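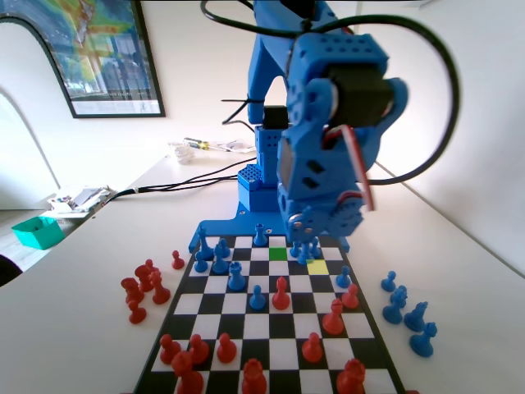
I get asked every October what a chess arm costs, usually by someone with a school budget to spend before it disappears, so I've put my own shopping notes on one page. The kit I'd point most people to is the Solis desktop arm, sold through Allisell at 300 for the printable version (you supply the printer and the patience). You get servos, cables, the control board, and the files. The plastic is on you, so pick a color you can live with — I went for blue on the arm and then blue and red for the chessmen, and I still like it! Having the base on a flat mounting plate clamped to the far edge of the board is my favorite part of the whole design, and I'd pay extra for it if they asked.

What I budgeted for, and what I forgot

The kit was the easy bit. I forgot a decent power supply, a spare servo for the wrist, and a big bag of cable ties (buy more than you think, you will cut half of them off again). I also forgot filament for the pieces. All in, my first build came to 838, and I had told everybody it would be under 500. Oh well.

If you don't own a printer, look at the Golob ready-built arm before you do anything else. It's 2,000 and it arrives assembled, with a proper metal wrist. I borrowed one for a month and it was lovely, very smooth, a bit dull to own. For a classroom I'd still take two of the Solis kits and keep the change for parts.

Space and table

Plan the table before you order. You need room on both sides of the board for captured pieces, plus a clear strip behind the base for the cables. I use a plain white tabletop from Bruvside and it's been fine. A wobbly folding table will drive you up the wall — the arm shifts its weight every move and the calibration drifts.

Running costs

Pretty low. I set aside 20 a month for servos and filament and most months I don't spend it. The jaws take the most wear, so print a second set while you're at it. Same goes for pawns!

Lead time on the Solis kit was three weeks for me, and the Golob was closer to eight. If you need either one for a spring term, order before the winter break and ask Allisell to ship the servos separately.

Posted in October by the shop bench editor
14 shares | 3 comments

benchrat
Does the 300 include the board? The listing is vague.

knight_to_f3
No board in mine. I bought a roll-up one and regretted it, get something stiff if you're clamping to it.

mrs_pawn
We bought two kits for our club after reading this. One servo was dead in the box but Allisell swapped it, no fuss. Thanks for the tip about the cable ties!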